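Grikwood Support
Ticket 141 - Hand-held gripper kit, trial loan
Status: Open, waiting on customer
Opened by: Grażyna Wysocka
Assigned to: Dariusz Rutkowska

Grażyna Wysocka, Monday
Hello, and thank you again for letting us keep the pair over the weekend, it was very kind of you. We are mostly happy! The grips are comfortable, my mother had a go and didn't want to give hers back, and the charging dock behaves. The trouble is with the right-hand unit. When I squeeze the trigger gently the jaws come in nicely, and then in the last little stretch they jump shut. With a sponge it doesn't matter. With anything crumbly it does, and crumbly food is most of what we'd be buying these for. The left one closes smoothly all the way. I've switched both off and on again and run the opening calibration twice. Is it something I'm doing?

Dariusz Rutkowska, Monday
Hi Grażyna, thanks for such a thorough note, and please say hello to your mother. I doubt it's you. Could you tell me which firmware the right unit shows on the Condell app, and whether the jump happens with nothing between the pads? Please also try the slow-close setting (Settings, Grip, Trigger curve) and put it at 45.

Grażyna Wysocka, 3:10 p.m.
Firmware is the same on both, 3.10. With nothing between the pads it still jumps, though less. At 45 it is much better - I'd say the jump is half what it was - but now I have to squeeze so far that my finger gets tired after more than 10 goes.
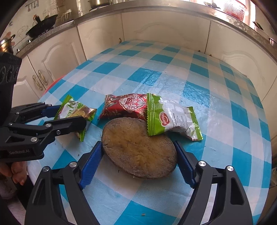
I should add that I've been working at the kitchen table the whole time, with both units on, one in each hand or one each between two of us, in case they can interfere with each other. I did wonder about that in the night. Bogdan Sobczak, who shares the trial with me, thinks it's the trigger spring and would like to open the handle. I've told him to wait for you.

Dariusz Rutkowska, 4:25 p.m.
Please do hold Bogdan off, the trial seal is on that handle and I'd hate for you to lose the deposit. The two units use separate channels, so I'd be surprised, but it's easy to check: switch the left one off completely and do a few slow closes with the right. If it still jumps, run the trigger calibration (a different one from the opening calibration, I know, the menu is confusing and I've passed that on). Let me know how you get on and I'll set a replacement aside meanwhile.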